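June, notebook p. 12, starch paste / label adhesive

Continuing from Itzel's batch. Second cook of the wheat paste this morning, 200 g flour to 900 ml water, straight cold mix then up to heat. Thickened way faster than last time, had to pull it off the burner and whisk like mad. Few lumps. Pushed it thru the coarse sieve, then the fine one.

Gumaro says the lumps are from the new flour. I think its the pan, the old one had a thicker bottom. Try again in the old pan before we blame the flour.

Brushed out on three papers: the Kurnen cream, the gray wrapping stock, plain newsprint. Newsprint cockled right away, no surprise. Kurnen lay down nice, small curl at the corners, flattened under the board by lunch. Gray stock did not want to take it at all. Sized on one side? Flip it and redo. Ask Seul-gi where that roll came from, she ordered it.

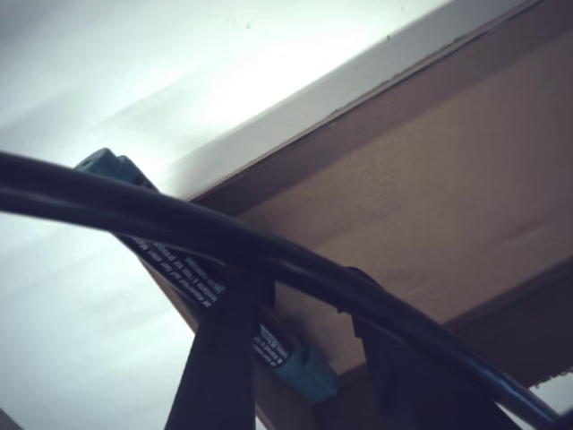

Clove oil: two drops in jar A, none in jar B, both in the fridge, lids on. Jar C stays out on the shelf so we know how long we've really got. Last summer it went sour in two days and the smell was in everything.

Peel test 4 pm. Kurnen tore in the paper before the paste let go, good. Newsprint same. Gray stock (flipped) held better but lifted clean along one edge, I may have brushed it too thin there. Not counting that one.

Nidach want 2000 labels and they want them to soak off in warm water. So no alum in this one!! Jennylyn had it penciled into the recipe card, crossed it out.

To do
- old pan, same amounts
- soak test on glass, warm and cold tap
- wash the fine seive properly, it's clogging
- Yolotzin has the good brush, get it back
- check jar C first thing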